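Small Print on a Big Box

The parcel depot in Foltbridge keeps my kettle hostage behind a counter that opens from nine until I have left for work. I have been twice. Both times I was handed a card explaining that a delivery had been attempted, which I knew, as the card was identical to the one I was holding.

I want to make a case for the shop. I don't mean the lovely shop with the bell and the cheese. I mean the ordinary, slightly sour shop on a parade between a bookmaker and a shut bank, where a man in a fleece will sell you a kettle and let you carry it out of the door under your own arm.

Foltbridge used to have one of these. It was called Lundgren, it smelled of paraffin and rubber gloves, and it stocked single screws. You could walk in with a hinge and walk out with the thing that held the hinge on. The staff sighed when you asked for help, then helped. It closed in March, and at the time of writing there is a notice in the window promising a concept, which I take to mean coffee.

We did this to ourselves, of course. I did it. I ordered the kettle at midnight from my bed because it was 5 pounds cheaper, and I have since spent 9 pounds on parking. Multiply me by a town and you get a high street with 390 feet of frontage and nothing in it you could boil water with.

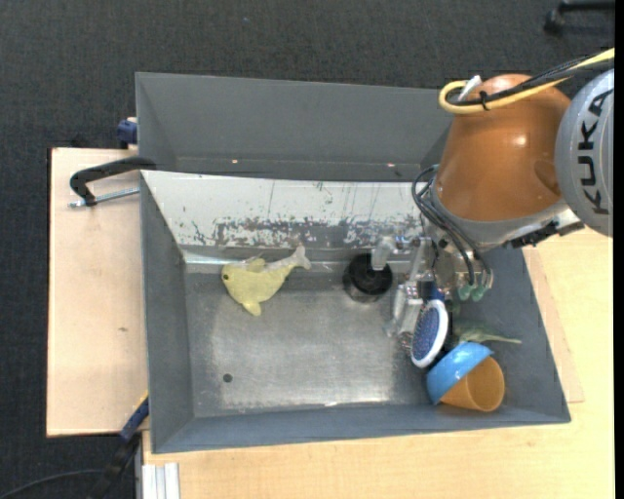

A KUKA arm reaching into a grey metal bin.

The usual defence of home delivery is choice. I was offered 3950 kettles. I looked at four pages of them and felt my life getting shorter. Lundgren had two kettles, one of them ugly, and the decision took as long as it takes to say "not that one". I never once lay awake wondering about the kettles Lundgren didn't have.

Then there is the matter of returns. When something from a shop broke, you took it back and had a short, embarrassing conversation across a counter, and both parties behaved a bit better next time. Now I fill in a form with a box for my reason, and the reasons are supplied. "Changed my mind" is there. "It makes a noise like a goose" is missing, so I have chosen "Other", and Other has not replied.

People in Dristton tell me they have solved all this with lockers. You stand in a petrol station forecourt in the rain, type a code, and a small door springs open on the far side from where you were looking. They seem pleased with it. They also drive to Kamach for light bulbs.

I don't expect anyone to bring Lundgren back. The rent would see to that, and I would probably go in, admire the screws and buy nothing, which is how we got here. But the council is asking for views on what the town centre is for, and the form has space for one sentence. I have written: somewhere to buy a kettle.

The depot opens again at nine. I have asked for the morning off.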